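尊敬的 Ziad Hattar 先生：

这是 Hurnasis 小件收纳项目的第二份进展报告，内容从一月开始，到本阶段结束。上一份报告您回信说，希望我少写计划，多写已经做完的事情。我尽量这样写。中文不是我的母语，如果有些句子不清楚，请您直接问我。

## 1. 已经完成的工作

Stolthorpe 工作间的小零件，我们开始清点的时候是将近 1,000 件。这里面有按钮、方块、旋帽、垫片，还有一些我们至今不知道名字的东西。到本阶段结束，已经登记并且分好类的是 839 件。剩下的部分大多是混在一起的旧垫片，分类比较慢，我把它们放到下一阶段。

分类的办法在一月改过一次。原来我们按颜色分，因为颜色最容易看。后来发现同一种按钮有黑色的，也有橙色的，按颜色分以后，一套东西就会放在两个地方。现在我们先按用途分，再按大小分，颜色只写在登记表的备注里。改办法使我们多用了四天，这四天没有在原来的时间表里，我在这里说明。

登记表现在有 41 个类别。我知道这个数字比申请书里写的多。有几个类别里面只有很少的东西，以后也许可以合并，但是我不愿意太早合并，合并以后再分开是很麻烦的工作。

## 2. 关于柜子

申请书里写的是开放式的架子。试用以后，我们决定改成带抽屉的白色小柜子，直接放在工作台上。理由主要是灰尘，还有一个理由是小方块在开放的架子上很容易掉下来，掉到桌子后面以后要花很长时间找。

柜子是由 Jitik 供货的，表面平整，没有装拉手。没有拉手这一点，工作间里有不同的意见。喜欢的人说桌面上干净，衣服袖子不会挂住；不喜欢的人说抽屉全部关上的时候，手指没有地方用力。我自己试过以后，觉得第二种意见有道理。我们已经写信给 Jitik，请他们报价，在抽屉的上边加一个浅的凹口。报价还没有收到。

标签也还没有贴。我们试了两种贴纸，一种两个星期以后边上就翘起来，另一种撕下来的时候留下胶。在找到合适的材料以前，我宁愿让柜子的表面保持空白，类别暂时看登记表。

抽屉的使用规则现在很简单：

- 拿东西的人，自己把东西放回去。
- 放不进去的时候不要用力推，先看抽屉后面有没有卡住的零件。
- 不属于任何类别的东西，放在登记表旁边的盘子里，每个星期处理一次。

第三条执行得不太好。盘子经常满，而且有人把铅笔也放进去。

## 3. 关于按钮和方块

这两类是工作间里用得最多的，所以我单独写一段。

按钮零件由一个方形的部分和一个圆形的帽组成。我们讨论过要不要拆开存放，最后决定不拆。拆开以后节省的空间很小，装回去的时候却容易丢掉里面的弹簧，我们在试验中丢了两个。

方块的上面有一个圆孔，孔的大小有区别，用眼睛看不容易判断。Semaan 借给我们一套量规，用它量过以后，我们发现有 29 个方块以前放错了类别。现在它们都已经改正，登记表也更新了。量规下个阶段要还回去，我建议我们自己买一套，费用写在最后一节。

## 4. 费用的情况

本阶段的支出在预算以内。柜子比架子贵一些，可是我们没有买原来计划的防尘罩，两项放在一起，差别不大。详细的表格会由会计另外寄给您，我在这里不重复。

有一项支出需要您的同意：改变分类办法的时候，我们请了临时帮手，他们的工时我先记在“整理”项目下面，而申请书里的“整理”只包括正式人员。如果您认为应该记在别的地方，我会改正。

## 5. 遇到的困难

最大的困难是习惯。东西有了固定的位置，但是很多人工作到一半的时候，还是把零件随手放在桌子上。我不认为这是错误，工作中间的桌子本来就会这样。我们需要决定的是，什么时候算工作结束，什么时候必须收好。现在的意见是每天下午五点收一次，但是晚班的同事不同意，他们那个时候刚刚开始。

另外一个小困难是桌面的颜色。工作台是棕色的，橙色的方块放在上面很容易看见，深色的垫片就不太容易。我们考虑过铺一块浅色的垫子，还没有试。桌面上也有一些浅的擦痕，不影响使用，所以没有申请修理。

## 6. 工作台的现状

白色柜子放在工作台靠上的位置，抽屉拉出来一部分。一个带圆孔的橙色方块和一个按钮零件还在桌面上，按钮有黑色的方形部分和橙色的圆帽。柜子斜着放，是否要改成与桌边平行，我们还在讨论。
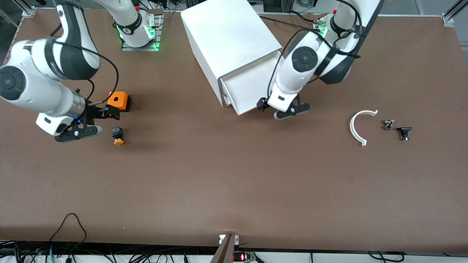 ## 7. 下一阶段的请求

1. 同意购买一套量规，费用从没有使用的防尘罩一项里支出。
2. 同意在收到 Jitik 的报价以后，给抽屉加凹口。
3. 对临时帮手的工时应该记在哪一项，请给一个书面的答复。

旧垫片的分类会继续做，结果写在下一份报告里。

此致
敬礼

Gøran Boström
Hurnasis 项目，Stolthorpe 工作间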